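Countertop Cleaning Advice I Stopped Believing

Every spring the same tips come around again. Vinegar on everything. Baking soda on everything else. Mix the two and watch it fizz, and the fizz is supposed to be doing the work. I have been cleaning kitchens, mine and other people's, long enough to have tried most of it, and a good half of it is a waste of a Saturday.

Vinegar first. It's fine on glass and it's fine on a kettle full of scale. On marble, limestone or travertine it eats the polish, and the dull spot it leaves doesn't wipe off. I know people who swear they've used it on marble for years with no trouble. Ask them to turn off the overhead light and shine a flashlight sideways across the counter, then see if they still swear. Lemon juice does the same thing and smells nicer while it does it.

The fizz. Vinegar and baking soda mostly cancel each other out, and what you have left is slightly salty water. If a pan comes clean after that, thank the scrubbing. Use the baking soda by itself as a damp paste on a stainless sink and rinse it off well. Keep it away from anything with a high gloss.

Then there's oil on wood. The advice you see most is olive oil, because everybody has it. Don't. It goes sticky, and after a while it smells like an old french fry. Use food-grade mineral oil, a thin coat, left overnight, and wipe off whatever is still sitting on top in the morning. And check that your counter wants oil in the first place. If water beads up on it and the surface feels like plastic, it has a sealed finish, and oil will just sit there collecting crumbs.

How often to oil is another one. "Once a day for a week, once a week for a month, once a month for a year" sounds like wisdom, but it's mostly a jingle. I do mine when it looks dry near the sink, which works out to twice a year.

Pale wood grain, veined beige, black edges: the looks people ask me about most

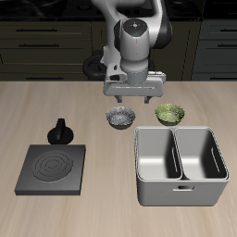
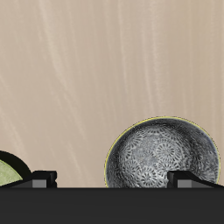 Before you put any product on a surface you didn't pick out yourself, find out what it is. Plenty of things that look like stone are printed, and plenty of things that look like wood are too. The tests you read online vary in quality. The cold-hand test (stone feels cold, laminate doesn't) is close to useless in a cold kitchen. Looking at an exposed edge or the underside near the sink cutout is much better. If the pattern stops at a thin top layer, you have your answer. If you rent, ask the landlord – and don't be surprised if the landlord guesses.

The water drop test for sealer is one I do trust, within limits. Put a spoonful of plain water on natural stone and leave it for fifteen minutes. If the spot goes dark, the sealer is worn. If it doesn't, leave the stone alone. A lot of resealing gets sold to people who don't need it, and too much sealer dries to a haze that is a real pain to get off.

On to the bottles. Jana Kettler wrote in to ask if I'd tried Drinex, the spray with the "stone-safe" label. I have. It cleans as well as a drop of dish soap in warm water, and it costs a lot more. The smell hangs around until supper. I finished the bottle because I'd paid for it.

Riaan Coetzee asked about magic erasers on matte black surfaces. Careful there. Those sponges are a very fine abrasive, and on a matte finish they'll rub you a shiny patch that shows every time the sun comes in. Try a soft cloth with warm soapy water first, then dry it with a second cloth. The drying matters more than the washing on anything black, and most streaks people complain about are just hard water left to dry by itself.

Burn marks on laminate: no, toothpaste doesn't fix them. Mayonnaise doesn't either. Mayonnaise can help a white water ring on varnished wood if you leave it a few hours, though plain petroleum jelly does as well and doesn't turn your stomach. A burn in laminate is damage to the material. You can live with it, put a cutting board over it, or have a piece let in.

Coffee grounds down the drain to "freshen" it – please stop. They settle in the trap with the grease. Put them in the trash or the compost. Ice cubes in the disposal might knock some gunk loose. I've never seen them sharpen anything, and most disposals don't have blades to sharpen.

Lizelle Magagula wants to know if microfiber cloths really need their own wash load. I doubted it too, but lint from towels does clog them up. Wash them warm, skip the fabric softener, and hang them over the tub.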